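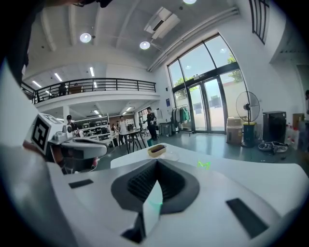 Figure 4.1 Two hand-held grippers over a work table. The left one carries a square black-and-white marker on its upper face.

CHAPTER 4
Comparing Grippers Fairly

Pick up a pen. Now pick up a grape, then a sheet of paper lying flat on a desk. You changed your grip three times and probably didn't think about it once. A gripper with two fingers has to do all three jobs with the same pair of pads, and the fun of this chapter (it really is fun!) is finding out which pads, which shapes and which closing forces get you through the most jobs with the fewest drops.

In Chapter 3 we looked at fingers on paper. We drew the forces, worked out the friction cone and found how hard a pad must squeeze to hold a smooth block. All of that still holds, but now we take it into the workshop, where a lid flexes, a tray slides away from you and the cable always seems to be on the wrong side of your wrist.

We will follow one comparison from start to finish. Eetu Toivonen and his students at Konholm tested two finger designs, the Illis and the Rimer, on the same set of table tasks. The Illis finger is soft and bends around whatever it touches. The Rimer finger is stiffer, with a thin pad on a firm backing. Both were first tried on hand-held grippers, with a person doing the moving, and only later on an arm. That order matters a great deal, and Section 4.2 is given over to it.

The students ran 1056 trials in all. Of these, 841 ended in a clean pick and place. It would be tempting to divide one number by the other, write down a success rate and go home, but look at what is hidden inside that total. Some tasks were easy for both fingers. Some were tried more often than others. And one task, lifting a shallow lid by its rim, was so hard at first that the group changed the starting position in July and began the count again. A single rate for the whole study tells you very little about either finger.

So what makes a comparison fair? Start with these questions, and keep them beside you as you read:

Did both grippers meet the same objects, in the same starting places?
Who was holding them, and how much practice had that person had?
What counted as a drop, and was that decided before the first trial?
Were the failed trials kept?

The last one catches more people than you would expect. Toivonen's group kept a notebook page for every failure, and 97 of those pages describe the same thing – an object that was gripped well and then twisted out sideways during the lift. Neither finger had been designed with twisting in mind. You will meet this problem again in Section 4.5, along with the ridged pad that Ankrah, the group's second test site, made to deal with it.

Before You Begin

You will need the friction formulas from Section 3.3 and a ruler marked in millimeters. For the workshop activity, find a pair of kitchen tongs, some rubber bands and a few small things from around the house – a bottle cap, a key and a folded napkin work very well. Wrap the tips of the tongs in different ways and try each object ten times. Write down every try, even the silly ones.

Key Terms

finger pad, contact patch, closing force, compliance, slip, trial, fiducial marker

4.1 What Are We Measuring?

Suppose a gripper lifts a key, carries it across the table and sets it down a finger's width from the target. Is that a success? One tester says yes, because the key never fell. Another says no, because the next step needed the key inside the circle. Both are sensible answers, and if the two testers share a notebook their results cannot be added together. We begin, then, by writing a definition of success for each task, and by checking it on a handful of practice trials that will not be counted.

4 comments | 97 shares

We use cookies to remember your place in the book. Accept | Manage settings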